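Ekeditz Building, Ground Floor Repair Workshop
Quarterly Safety Inspection: Checklist and Comments

Area inspected: 2,305 square feet, including the parts store and the loading door
Occupant: Zelotlow Repair Services
Ratings: S = satisfactory, A = attention needed, N = not inspected

1. Exits and aisles

1.1 Exit doors open fully and without a key. S
1.2 Exit signs lit. S
1.3 Aisles clear to full width. A
Comment: Flattened boxes were stacked beside the rear exit. They were removed during the inspection. The same finding was recorded last quarter, and the occupant is asked to name a fixed place for cardboard.

2. Fire protection

2.1 Extinguishers mounted, tagged and within date. S
2.2 Clearance of 18 inches kept below sprinkler heads. A
Comment: Top shelf of the parts store, east side. Cartons are to be moved to a lower shelf or to the Benítez annex.
2.3 Battery cabinet closed and labeled. S
2.4 Alarm panel free of faults. S

3. Electrical

3.1 Panel doors closed, with clear space in front. S
3.2 No power strip plugged into another power strip. A
Comment: Bench 4. Corrected on the spot. A wall outlet should be added at this bench.
3.3 Cords free of cuts and tape repairs. S
3.4 Grounding points at benches tested. S

4. Storage and lifting

4.1 Shelf load signs posted. A
Comment: Two bays in the parts store carry no sign. The limit is 700 pounds per bay, as in the rest of the row.
4.2 Pallet jack within its inspection period. S
4.3 Loading door stops in place. S
4.4 Roof storage platform. N
Comment: Ladder access was locked and the key was with the building office.

5. Chemicals and first aid

5.1 Cleaning solvents in closed, labeled containers. S
5.2 Safety data sheets available to staff. A
Comment: The sheet for the Clalitz contact cleaner is an older edition. Replace.
5.3 Eyewash flushed weekly and log signed. S
5.4 First aid kit complete. S

Items rated A are to be closed before the March walk-through. Item 4.4 will be inspected at that time. 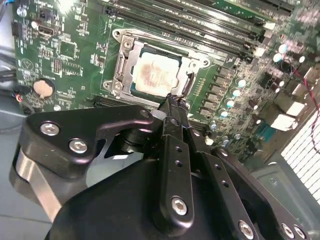 Inspector: Chi-keung Tsai, Building Safety Office
Report date: February 16, 2023

Written replies should quote the item number and state the date of correction. Disputed ratings may be raised with the Building Safety Office in writing.

Related documents
Request for Electrical Work
Shelf Load Sign Template
Eyewash Station Log
Previous Inspection Reports

Building Safety Office, Ekeditz Building | Contact us | Copyright 2023 | Back to top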